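Ticket 3209 — Mastside cell, tabletop tableware task
Opened by: Friederike Reuter
Component: Trander motion profile, approach phase
Status: open, waiting on rule text
Severity: medium

Summary
Run 556 was rejected by the Satenlow checker under rule 32, "clearance over stacked items." The rule requires the approach height to be set from the tallest rim in the work area. The profile takes it from the item nearest the target, and a nested cup is entered at single-cup height.

Steps taken
1. Reloaded the profile. Same rejection.
2. Compared the item list with the table. The yellow cup inside the red one is listed as a separate item with no parent.
3. Set the parent field by hand. The checker then passed the file.

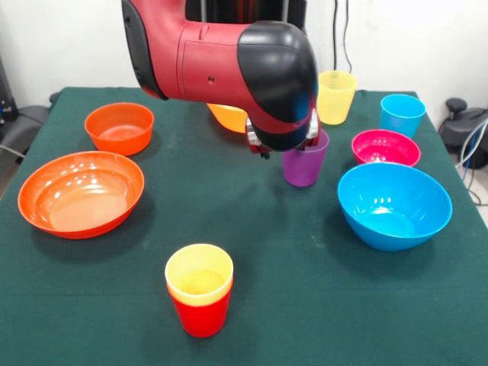 Yellow cup nested in the red one, front of table.
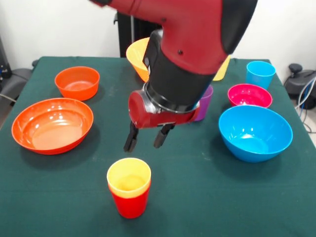 Step 3 is a workaround. Rule 32 does not say who records nesting — the operator at setup or the checker at load. Agudelo's site procedure gives it to the operator, but the setup form has no field for it.

Requested changes
— Add "nested in" to the setup form.
— Reject any file where two items share a position and neither has a parent.
— Reword rule 32 to name the stack height, measured at the upper rim.

Do not raise the global clearance to get around this. That was tried in January under ticket 763 and it hid two other list errors.

Update 4/28/23: form change accepted. Rule wording is with Satenlow. Keep the manual parent entry until the new text is issued.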